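Soft-goods handling practice (household manipulators)

Soft-goods handling practice is the body of rules applied to two-finger robot grippers that pick up clothing, linen and similar items in homes. The most widely used set is the Lurnidach code, drafted by Hanne Sjöberg and Khôi Bùi and revised in November 2025. It covers finger condition, approach, grip and release. It does not cover washing or folding machines.

Approach

The code treats a garment as an object of unknown shape. Fingers must be fully open before they come down over the cloth, and the item to be gripped should lie between them. Where pieces overlap, the operator names one target and leaves the rest alone. Upholstered surfaces are classed as yielding, so downward travel is stopped by measured force and not by a preset height.
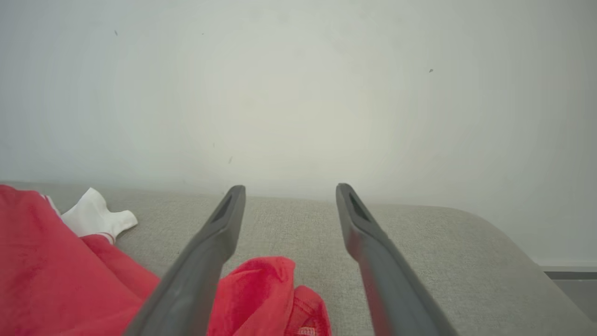 Grip and lift

Closing force is set in 2 stages — a light first contact, then a holding grip. Labels, buttons and drawstrings are not to be used as grip points. After closing, the arm pauses at low height so that a second garment caught by accident can be detected and let go. Fingertips are inspected every 100 cycles for burrs, and pads are replaced at 3000.

Criticism

Khải Cù of Jevard has argued that the inspection interval is too short for smooth fingers and adds labour without a clear benefit. The Wedomville trials, run under an earlier draft, kept the same interval but recorded snagged threads separately by fabric colour and weave.

See also: Force limiting; End effector; Giáp test cloth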